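From: Rirnden House furnishings list
To: household-textiles list
Date: Wednesday, February 2, 2022
Subject: Re: Cleaning a light fabric sofa, and the wall behind it

Replying to the message from last night, with my answers after each part. I look after the furniture in a block of rented apartments, so I clean a lot of sofas that other people have lived on. Most of them are a light color, which I would not have picked.

> We have a beige sofa from Fundier, the wide one with the
> rounded back. It was bought in December and has already gone
> dull along the top where people lean their heads. There is
> no stain as such. It just looks darker than the sides. The
> covers do not come off. The tag is gone, so I don't know
> what cleaner is allowed.

The dull strip is hair and skin oil with dust stuck in it. Vacuum first, and vacuum more than you think you need to. Use the soft brush head, go along the weave one way, then across it. On a textured fabric the dust sits down in the low parts, and if you put water on it before it's out you get a gray smear that takes much longer to deal with.

As for the tag, look under the seat cushions if they lift, then under the front edge, then on the underside of the frame. Ours are stapled to the dust cloth at the bottom. You want the letter code. W means water-based cleaner, S means solvent only, WS means either one, and X means vacuum only. If you really can't find it, ask the store before you put anything wet on it. They should be able to look it up from the order number.

If it's a W or WS, this is what I do:

Mix a small squirt of clear dish soap into a bowl of lukewarm water and whip it up until there's foam on top. Put only the foam on a white cloth. Try it on the back near the floor and leave it overnight. If the spot looks the same as the rest in the morning, do the top strip. Work in from both ends so you don't finish with a wet edge in the middle. Wipe with a second cloth wrung out in plain water, then press with a dry towel. Don't scrub. Scrubbing roughs up the yarn and then that part looks darker for good.

Do the full length of the top even if only part of it is dull. A clean patch shows up worse than what you started with.

> The seats are fine. Should I do them at the same time so it
> all matches?

I would leave them this time. Vacuum them, and look at the sofa again when the top is dry. Give it a full day with a window open. I have misjudged the color on a damp sofa more than once and done work that wasn't needed.

> My other question is the wall. The sofa stands right up
> against it and the paint has gray marks. They are mostly
> where the back touches, but a few are higher up. It is
> ordinary white paint. We rent and would like the deposit
> back.

Most of ours have these too. The sofa moves a little each time somebody drops into it. The higher marks are usually from bags, elbows, or whatever was carried past when the sofa went in.

Pull the sofa out before you do anything. Dust the wall with a dry cloth, then use a damp one with a drop of the same soap. Go lightly. Flat paint goes shiny if you rub it, and a shiny spot on a white wall can be seen from the door when the light comes in sideways. The melamine sponges do take marks off, but they are a fine abrasive. I keep them for satin and semi-gloss. If you don't know what paint you have, test behind the sofa, down low.

If the marks stay, ask the landlord for the paint name and touch up with a small foam roller. A brush leaves a different texture. White is not one color, so don't buy any can that says white. We use one called Amini in all our units and it still dries a shade off on walls that were painted years ago.

Afterwards, put the sofa back with a gap. I leave 5 centimeters. Felt pads on the back legs won't stop it from creeping on a wood floor, so we use rubber cups. The ones from Brasik come in packs and have held up well for us. Check them when you vacuum, since they collect grit and the grit marks the floor.

> Last thing. Is it worth paying someone? We were quoted 70
> dollars for the sofa alone.

For a dull top edge I would do it myself the first time. For pet accidents, a big spill, or an S code, pay. The sofa you describe was 1475 dollars when we ordered ours, and 70 is small next to that. Ask whether the price covers the back and arms too. We once paid 50 for what we thought was a whole sofa and they did the seats and nothing else. Get it in writing which sides are included and how long it will be wet.

Two smaller things I forgot to put in above. Don't use colored paper towels or a printed dishcloth on a light fabric, the dye can come off. And if you use a spray protector afterward, wait until the fabric is fully dry and test that as well. I've stopped using it. It made the next cleaning harder and I couldn't see that it helped much.
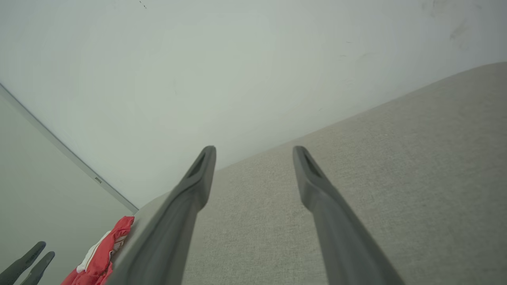

How often should a light fabric sofa be vacuumed?

Once a week for the seats and the top of the back, if people sit on it every day. The sides and the back can wait for a month. In our short-stay units we do the whole sofa between guests, and those stay lighter than the ones in the long rentals, where it gets done when the tenant remembers.

I still need a good way to get ballpoint pen out of this kind of fabric. Rubbing alcohol on a cotton swab took out most of it on one armrest and spread it on another. If anyone on the list has done this on a W-code sofa without leaving a ring, please write to the list and say what you used and how long you left it on.

Furnishings, Rirnden House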